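Service Robotics, Unit 7: Chores as Benchmarks
Course handout, revised 6 Nov 2025

7.1 Scope of this unit

Units 1 through 6 treated arms, grippers and sensors as separate subjects. Unit 7 puts them together and asks whether a machine can do ordinary chores yet, in a kitchen or on a small shop floor. The short answer used in this course is: some of them, some of the time, in rooms that have been prepared. The rest of the handout is concerned with how to state that answer so that it can be checked.

Read sections 7.2 to 7.5 before the lab. Section 7.7 contains the problem set.

7.2 What counts as doing a chore

A chore is a task with a starting state, an end state and a tolerance for mess in between. "Put away the silverware" has a clear end state: every piece is in the drawer and the drawer is shut. It says nothing about the order of the pieces, the time allowed, or what is to be done if a fork lands on edge. A person fills in these gaps without being told. A machine needs them written down or learned from data.

We use four grades in this course.

Grade 0. The arm completes single motions on command. No chore is finished.
Grade 1. The chore is finished from one fixed starting layout.
Grade 2. The chore is finished from layouts that vary within stated limits.
Grade 3. The chore is finished in a room the system has not been set up for, including recovery from its own errors.

Most demonstrations shown to the public are Grade 1. Most published results worth reading are Grade 2. Claims of Grade 3 should be read with the failure table open beside the text. If there is no failure table, treat the claim as Grade 1 until one is supplied.

7.3 Why flatware is hard

Forks, knives and spoons are thin, shiny and stiff. Each property causes a separate problem.

Thin: the usable height above the supporting surface is often a few millimeters. A two-finger gripper closing from above has to bring its fingertips almost into contact with the surface. A small error in height gives either a missed grasp or a collision.

Shiny: depth sensors that project a pattern of light do poorly on polished metal. The handle may return no depth at all, or a false depth taken from a reflection. Color images are less affected but give no direct height.

Stiff: the piece does not yield when the gripper closes off center. It turns instead, and the tines or the blade sweep through whatever is next to them.

One common remedy is to raise the piece on a small block. This leaves clearance beneath part of the handle and moves the grasp point away from the surface. It also changes the task. A result obtained with raised flatware should be reported as such, and the height of the support should be given with it. In the Skuravton exercises, supports are allowed in part A and removed in part B, and the two scores are never averaged.

7.4 Drawers
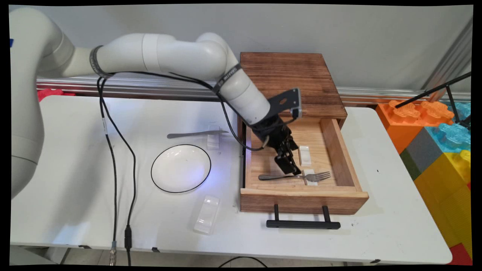 A drawer adds walls. The gripper must enter from above, keep clear of the front panel and both sides, and leave again with the piece in hand. The approach direction is close to fixed, so a planner that depends on choosing among many wrist angles loses most of its options. Wrist-mounted hardware makes this worse. A plate or bracket that is harmless over an open table can strike the edge of the cabinet top when the hand reaches toward the back of the drawer.

Three further points should be noted.

(a) Opening and closing are separate skills from reaching in. A straight bar handle on two posts is among the easier types, provided there is room for a finger behind it. If the handle sits close to the tabletop, the lower finger may not fit, and a hooking motion from above is preferred to a pinch.

(b) The drawer moves. If the gripper presses on the inside of the front panel during a grasp, the drawer may slide and the stored position of the fork is then wrong. Either check the drawer position again before closing the fingers, or limit the sideways force.

(c) Light inside a drawer differs from light on the table. A camera exposure set for a white tabletop may leave the drawer floor dark. Use a separate exposure or include both conditions in the training data.

Cables deserve a line of their own. A cable routed along the outside of the arm follows the wrist wherever it goes. Check the slack at the deepest reach and at the highest retreat, in that order.

7.5 Reading a success rate

The figures below come from the Dultetti drawer trials, which were run in September and are used in the problem set.

Task: take a fork from an open drawer and place it beside a plate
Trials: 400, split evenly between raised and flat starting positions
Raised: 200 trials, 182 completed
Flat: 200 trials, 118 completed
Time limit: 30 seconds per trial
Training demonstrations: 2,276

The combined rate is 75 percent. The separate rates are 91 percent and 59 percent. The combined figure describes neither condition and should not be quoted alone.

Note also what the time limit does. A trial that would have succeeded on a second attempt is recorded as a failure if the limit is reached first. For a household this may be too strict, as few people care whether a fork takes half a minute or a whole one. For a packing station it is too lenient. State the limit and the reason for choosing it.

Finally, a completed trial is not an unattended one. Someone put the fork back each time. If resets are done by hand, the labor belongs in the report.

7.6 Household and shop floor compared

The shop floor is the easier case for most tasks of this size. Parts arrive in known orientations, fixtures can be bolted down, and the lighting does not change. The Workach kitting line, discussed in Unit 4, picks small metal parts from trays and would be graded 2 under our scheme. The same arm and gripper placed in the Saliba test kitchen reached Grade 1 on table setting and did not finish drawer closing at all. The hardware was identical. The difference lay in the variety of starting states and in the lack of fixtures.

7.7 Problems

1. Write a complete end state for "set one place at the table" using a plate, a fork and a butter knife. Include tolerances for position and angle.

2. Using the Dultetti figures, compute a 95 percent interval for each condition. Do the intervals overlap?

3. A gripper has fingertips 8 mm thick. A fork handle lies flat, 2 mm high. Propose two grasps that do not require a support, and list the ways each can fail.

4. Rewrite point (b) of section 7.4 as a check that could be run on the robot before every grasp. State which sensor it uses.

Bring written answers to problems 1 and 4 to the lab. Problems 2 and 3 are due the following week.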